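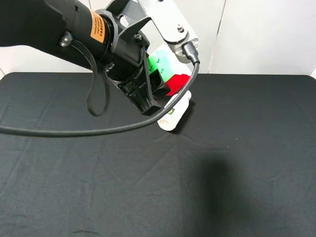 Cube, little white tube or bottle, black cloth. Bench two at our place, November.

Filed under: Work & Industry

1. Fourth month of the arm at the packing shed, so a few thoughts from someone who has to stand next to it. I've worked mixed returns at Gronow for 5 years. Not anti-machine, I'd marry the pallet wrapper.

2. The pitch from Unovbridge was that the arm would take "the boring picks" and we'd get the interesting ones. I've yet to meet an interesting pick. A return is a return. Somebody's puzzle cube comes back, you check it, you bin it or you bag it.

3. What has changed is where I look. I used to look at the item. Now I look at a screen that tells me what the arm thinks the item is, and I press yes or no. Last month I pressed it 483 times in one shift. I know the number because they put it on the board in the lunch room, with a smiley next to it.

4. They call that role "supervision" by the way. Same pay grade as picking. I asked.

5. Ehsan Bukhari, our delegate, asked as well, in writing. The reply said the classification would be "revisited once the program matures". We've all heard that one. The forklift blokes are still waiting on theirs.

6. Fair's fair though. My wrists are better. Two winters ago I was in a brace and on light duties, and I haven't strapped up once since the arm came in. If you'd told me that was the whole deal I'd have signed for it and shut up.

7. But then they took the second person off the bench. Tainá Coutinho and I worked opposite each other for ages and you'd get through a nine-hour day by having a yarn. She's over at the Rornow site now, doing the same yes/no on a different screen. We text at smoko.

8. And small stuff gets to you. Anything white and round is a pain, the software wants to call it a bottle or a tube or a marker depending on its mood. So you sit there arguing with it by button. I can pick up a thing and know what it is in half a second. The button takes three.

9. Management's favourite slide has throughput going up. It doesn't have a line for the time I spend re-sorting the no pile, which goes down as "general duties". If you count the arm's work and don't count the tidying up after it, yeah, I'd expect the line to go up.

10. Someone's going to reply that the next version fixes all this. Could do. The next version is called Drudar and the brochure has a woman in very clean hi-vis smiling at a tablet. I'd like to know who does her no pile.

11. What I'd ask for, if anyone upstairs reads this: put the second stool back at bench two, pay the supervision as supervision, and let us write down what the thing gets wrong in our own words instead of picking from a drop-down.

12. Break's over. Ehsan is collecting names before the roster meeting - if you're on returns, arvo or nights, go and see him at the lockers.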